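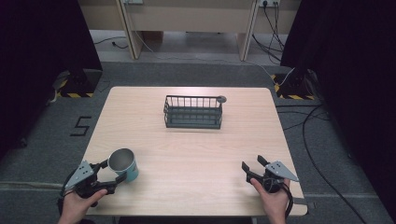
September, early evening

Kettle's on, feet are up, and I want to get this down before I forget what I decided about the cups.

So the old drainer has gone. I'd been putting up with it since the Mallomton flat, with the rust spots and the one leg that always slid, and I'd promised myself a proper metal one once the table was sorted. Well, the table's sorted! Pale wood, nice rounded corners, and the dark grey rack looks really smart on it. I did dither over a white one for 46, but white shows every tea drip, and I know what I'm like.

The teal cup is still my favourite of the lot -- silvery inside, and it makes even instant coffee feel like a treat. I want it somewhere I can grab it half asleep, so it can have first pick of the rack and the others will have to fit in round it. Valeriano Marín thinks cups should dry upside down on a tea towel and that racks are for plates. We had quite a long talk about this on the phone (he'd rung about the Drutel bill, which has come out at 92 again, so I suppose I should chase that in the morning).

Mum always dried everything by hand, straight away, and put it back in the cupboard while it was still warm. I tried that for a week once. Never again.

What I do like about the new rack is the solid tray underneath, with the ridges running along it. The old one just dripped wherever it fancied and I was forever mopping up. I've put it well towards the back of the table, which leaves me a good stretch of wood at the front for chopping, or for the crossword, more likely.

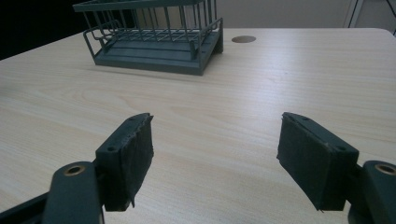
Still to do

Ring Drutel.

Find the felt pads, which I think are in the box with the Christmas lights -- or else I left them at Arnardóttir when I went in for the hooks.

Wipe the table down with the oil soap, going with the grain this time.

Bath now, then bed with my book. I'm only on page 60 and it's due back.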